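The Tovier Dovetail Drawer Organiser, size 128

I've had a soft spot for compartments since my grandad's shed, where every screw lived in its own tobacco tin, so when Daithí Rafferty lent me his Tovier organiser for a weekend I was always going to be in trouble. I gave it back on the Tuesday and ordered my own before lunch.

It's a shallow beech tray with 5 sliding dividers, and the whole joy of it is in those dividers. They run in grooves cut so neatly that you can move one with a single finger (I did this far more often than I needed to!) and they stay put when you slam the drawer. I had a Bisht tray before this, a decent thing for the money, but its dividers popped out whenever a potato peeler got stuck, and I swore at it most mornings.

Mine holds whisks, the good tin opener, birthday candles and a frightening number of elastic bands. The long back section takes a rolling pin if yours is the thin sort. Mine is the thin sort. Lovely.

Now the grumbles. It costs £75, and you'll feel that. The corners are square, so crumbs gather and a pastry brush is the best way to get them out. The felt pads underneath came off in the first week, but a dab of glue sorted it.
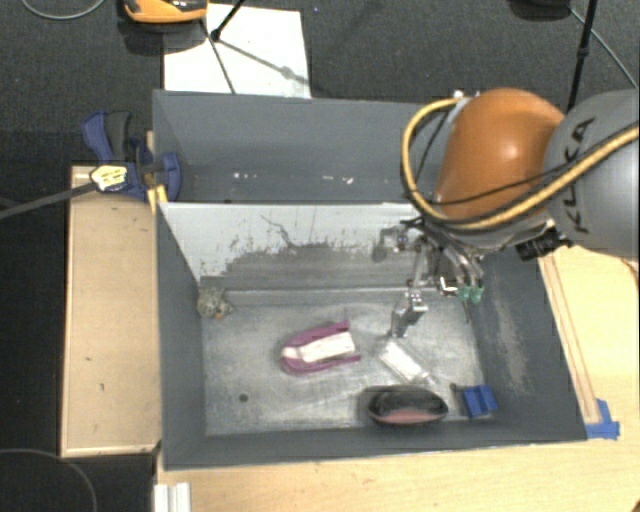
One more thing about size: measure the inside of your drawer at the back as well as the front. My kitchen was fitted in a hurry and the drawer narrows by a whisker, so I had to sand one side of the tray before it would drop in. It took ten minutes and I've been opening that drawer for no reason ever since.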